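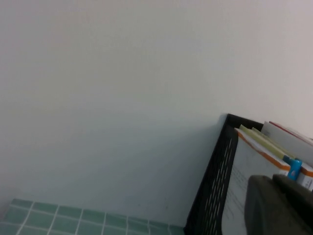 So the pose estimator in Cesia has been driving me up the wall this April, and I finally have something to show for it. Quick recap if you're new: Cesia is my little planning stack, and the job I gave it was to pick things out of a desk organizer without crashing into the organizer. Easy, right? Ha.

The trouble was the mesh. All those little slots let the background through, so the segmentation kept deciding the side panel was half air, and the planner would happily route a finger straight through it. I tried hole filling first and got a blob that swallowed the papers too. Then I gave up on being clever and fit a plane to whatever black pixels I could trust — two evenings of work, and it beats everything I did in the 2 weeks before.

I also bumped the confidence cutoff to 95 percent, so Cesia now backs off and takes another look instead of guessing. It's slower (6 seconds a plan, ugh), but I can live with that for now.

Next up is blank walls, which give my feature matcher nothing at all to hold on to. Code goes up once I've cleaned out the print statements!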